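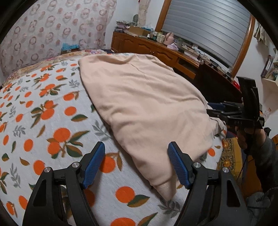

Geeta Vishwakarma told me I'd never sleep through the night again if I kept reading in bed, and that books belonged in a chair with a proper lamp. I'd only rung her to ask how to get rid of a headache!

But I'd been sleeping badly since March, and after a week of staring at the ceiling at three I was ready to try anything. So the novel went downstairs. So did my phone (harder, I admit), and I dug out an old alarm clock with a tick like somebody tapping a spoon on a saucer.

The first 2 nights were dreadful. I lay there composing emails. I went over an argument I had on a campsite at Sketberg years ago, and won it this time. Then on the third night I dropped off before eleven and woke to the bin lorry.

I rang Xolani Oosthuizen, who I used to share a flat with in Prollach, to crow about it. He reads 80 pages a night under the covers with a torch, like a boy of nine, and sleeps like a stone. He thinks the chair is nonsense and that I was simply worn out.

He may be right. I've let one book back upstairs, a history of canal building that runs to over 520 pages, and I haven't got past the second lock yet. The phone is still in the kitchen drawer, and the clock has been moved to the landing, where I can hear it perfectly well.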